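Tevolley Publishes Shelf-Tidying Results for Store Robots
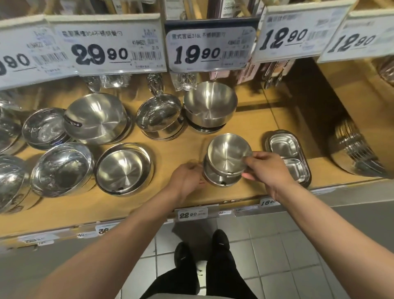 Taking hold of a small stainless steel bowl by the rim in a housewares aisle.

ODBRIDGE, November — Tevolley today released results from a 12-week study of shelf tidying, a shop-floor chore still done by hand in most stores. Its Clolby system attempted 14 tasks with metal kitchenware and finished two without help. Store staff finished all 14.

Stacked bowls were the main source of failure. Polished steel returns poor depth readings, and nested rims leave little room for a grip — Clolby often lifted two pieces instead of one.

Tevolley does not consider the system ready for sale. Testing resumes with Cordero, its retail partner, in 22 aisles.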